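4. Safe Working Practice for Handheld Gripper Recording

4.1 Scope

The rules in this section were drafted for the Nemilik project and apply to every recording session run with a handheld gripper. They cover the operator, the work surface and the stored data. Fixed-arm work falls under the Tullness lab rules and is not treated further.

4.2 Method

We reviewed the existing Brundico checklist, which had 65 items, and removed those that applied only to powered arms. The remaining 39 were tested in December over 40 sessions. An item was kept if two operators, working separately, gave the same answer to it in at least 19 of those sessions.

4.3 Operator rules

Sleeves must be closed at the wrist before the gripper is picked up. The operator stops recording before reaching across a cable – pausing the task is not enough. Bystanders are told that a camera is in use.

4.4 Work surface

Cables are the main trip and snag hazard. They should leave the table on one side only, and slack should be tied. Liquids are kept in capped containers, and no container may lie on its side on a surface that also carries powered equipment. 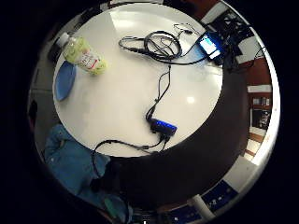 Phones and hubs should sit fully inside the table edge. Screens are locked before recording starts, as private content in a video cannot be removed reliably later.

4.5 Open points

The Ouellet labeling scheme has no code for a session stopped on safety grounds. We log these as "aborted", which mixes them with hardware faults. A separate code has been requested – until it exists, the reason is typed into the notes field.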